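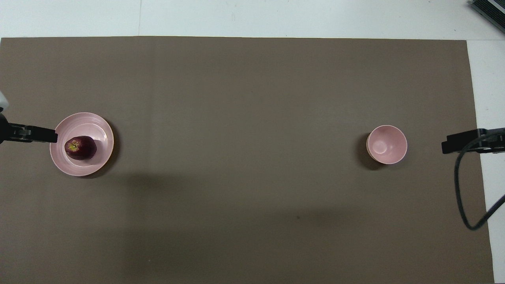

Head cam view, both grippers on, apple on the left and empty bowl on the right.

1/ Spent the week comparing two sets of fingertips on the two-arm bench. Set A is the stock Clarkon pads. Set B is a softer pad Priya Crenshaw molded for us. Same arms, same controller, same apple.

2/ Task: left arm picks the apple out of the dish, hands it over in the middle, right arm puts it in the bowl. 49 runs per set.

3/ Clarkon pads dropped it 9 times, mostly at the handover. The soft pads dropped it 5 times, and 2 of those were my fault for a bad start pose.

4/ The soft pads are slower to let go. The skin sticks a little, so I added a short wait after opening. It costs some time on every run and I don't love it.

5/ Matte brown sheet stays. On the bare white top the exposure kept shifting and the depth got noisy near the rims.

6/ Cable on the right arm still needs a better route. Bernd Stöcker has a clip design I'm going to print.

7/ Next is the same test with the Telemer controller. Amos wants a pear in there too. Numbers in December if the arms hold up.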